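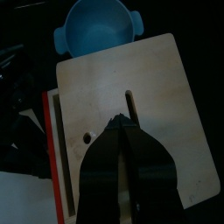 Home Boards Pegs & Parts Care About Cart (0)
Search the shop Go

About Toseck

Toseck makes cutting boards in Jovthorpe, in the back two-thirds of a building that used to sell carpet. We have been at it for 11 years. The carpet smell left in year four.

The company was started by Ruth Villanueva, who had been a bookkeeper and owned a cutting board that slid. Every time she cut an onion the board went one way and the onion went the other, and she took this more personally than most people would. She bought a used band saw from a man who seemed very happy to see it go. Her first board was so heavy it never slid again, mostly on account of her not being able to lift it out of the cupboard. She still has it. It props open the loading door.

The second board was better. It was the one we now sell as the Holero, give or take some corners. The first version had square ones, and after the whole shop had walked into them at hip height we rounded them off. Customers write to compliment us on the soft look. You're welcome.

What we make

Three boards, at the moment. The Holero is the everyday one and comes in two sizes, which we call regular and the other one. The Espiritu is thinner and has a handle slot, for people with a hook on the wall and the discipline to use it. Then there is the peg board, which has a dowel standing straight up out of it and takes some explaining at craft fairs. You put a paper towel roll on it. You can also put bagels on it, or a cored cabbage, and one restaurant uses a row of them for order slips. We designed it for the cabbage.

Every board is sanded by hand at the end, even the ones the machine has already sanded, because Ruth doesn't trust the machine. Then it gets oil, a day's rest and more oil. We sold 3,000 boards last year, a number that would impress a small hardware chain and make a large one laugh.
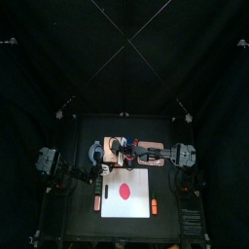

We are asked more about handles than about anything else we do. For years we put the slot in the middle of the short side, where everyone else puts it, and it was fine. Then a left-handed cook returned one with a note two pages long, and we read it out loud at lunch, and by the second page he had won most of us over. A slot has to be long enough for four fingers and narrow enough that chopped parsley doesn't all leave through it. The board lying flat on the black table has a narrow one toward its left edge, about as plain as such a thing can look, and we have argued over slots plainer than that. The current Espiritu slot is our seventh try. There is an eighth drawn on the back of an invoice, and we are trying not to look at it.

Who we are

There are six of us, counting the person who only comes in when it rains. Ruth runs the shop and answers the phone in a voice that makes people apologize for calling. The rest of us cut, glue, sand, pack and take turns losing the good tape gun. We have 225 square feet of actual showroom, so if you visit, please visit in small amounts. You are welcome to pick things up. You are welcome to knock on them, too. People do, and then they nod, and we have never worked out what they were listening for.

Seconds

Once a year, in December, we sell off whatever didn't pass. There were 800 boards in the last sale and most of them were gone by noon. A second might have a knot where we didn't want one, a dowel that leans a little, or a scuff from being set down on the wrong bench. It will cut a tomato just as well. Bring a bag, we run out.

A few things we're asked

No, it can't go in the dishwasher. Yes, even the top rack. Yes, even once.

We will re-sand any Toseck board you bring back, for the price of the sandpaper, whatever state it's in. We have seen burn rings, ax marks and one that had plainly been used as a sled. We do not engrave. We tried it one spring and misspelled a wedding.

Replacement pegs are under Pegs & Parts. They fit our boards and, going by the mail, a surprising number of rabbit hutches.

Contact | Shipping & Returns | © Toseck, Jovthorpe. All rights reserved. | Back to top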